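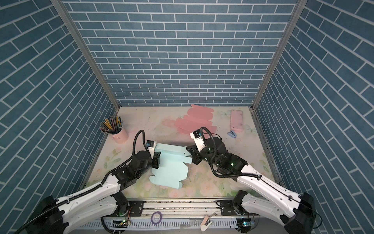 Box folding is the task we use for comparing grippers on the two-arm bench at Wultley, and these are the questions we get asked most about it. The bench has been running the current comparison since the spring, with two sets of fingers (Nemberg and Suvulon) and one controller from Tsuchiya. Both arms are bolted to one rail along the front edge of the table, so swapping a gripper doesn't move anything else. A flat blank goes down in the middle, as with the light-blue one, and the left gripper usually takes its edge first. Page kept by Senyo Wumbei, last changed 16/08/2026.

## Why card boxes?

They are cheap, they bend, and a bad grip leaves a mark you can find afterwards. We tried plastic trays first and every gripper passed, which told us nothing. Card sorts them out quickly. If the fingers close too hard the panel creases where it shouldn't, and if they close too softly it slides out as soon as the arm turns.

## Which boxes do you use?

Two colours of die-cut blank, pink and light blue. We don't treat the colours as separate tests. They are there so that we can tell from the recordings which box is being worked on.

## Is a lid counted as a separate task?

Yes. Folding and lidding are scored on their own sheets. A lid is held at one end and has to be brought down over an open base, so any twist in the fingers shows up at the far end of the panel. With the lid up on a steep slant the wrist camera loses sight of a good part of the base. We score the attempt anyway and note it as "view blocked".

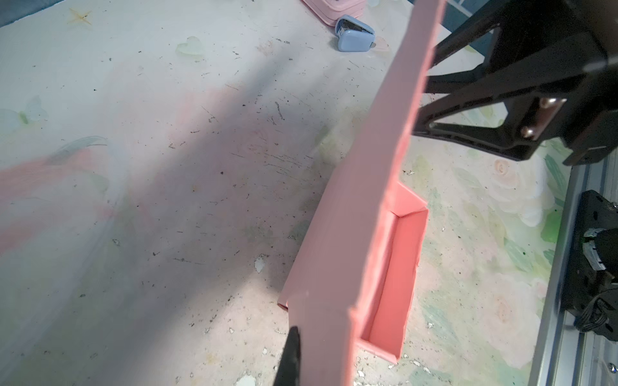 ## How many attempts does each gripper get?

40 per task, split over several sessions. Fewer than that and the results jumped about too much to be of use. A gripper can be dropped early if it fails the first seven in a row. It has happened once, with a set of fingers that we had fitted the wrong way round, and that run was struck out and done again.

## Do both arms have to carry the same gripper?

For the main comparison, yes. We did try mixed pairs for some 14 attempts and gave up — the two sides closed at different speeds and the card was pulled towards the slower one. If you want to run a mixed pair on your own bench, match the closing speeds first.

## Do you clear the table between attempts?

No. The pencils, the stapler and the patterned top stay where they are. A bare table makes the cameras' job easier than it would be in normal use, and we would like the results to hold up elsewhere. Small pieces can be held up between both grippers, and those are the attempts where a busy background matters most to the fixed camera.
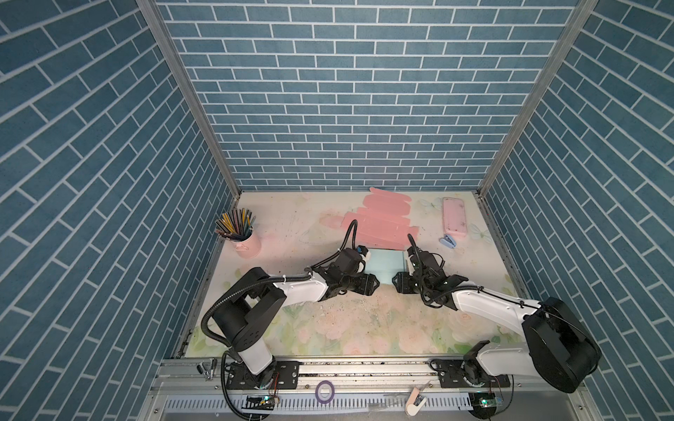 *Both grippers on the aqua piece, fixed camera.*

## Fixed camera or wrist camera?

Use both if you can. The fixed camera is better for judging where the arms are and whether the blank has shifted. The wrist camera is better for slots, tabs and fold lines, which are too small to make out from further back. Its weak point is that the gripper body takes up a corner of the picture and the fingers are often blurred.

## Can the wrist camera be refocused for close work?

Ours can't without taking it off the mount. We set it for the middle of the box and accept soft fingers. In the view into the blue box, the two slots and the dashed outline of the perforated tab are clear enough to work from, although the finger at the bottom is only a dark shape.
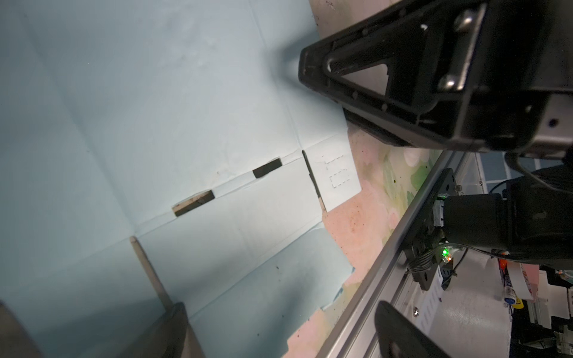 ## Does the controller make a difference?

Some. The Tsuchiya controller lets us set a force limit per finger, and most of our creased panels stopped once we lowered it. We haven't tested a second controller on the full set of tasks, so please don't read our figures as a comparison of controllers.

## When will the results be out?

The folding sheets should be ready in September. Lids will follow when the last 21 attempts on the Suvulon fingers have been scored.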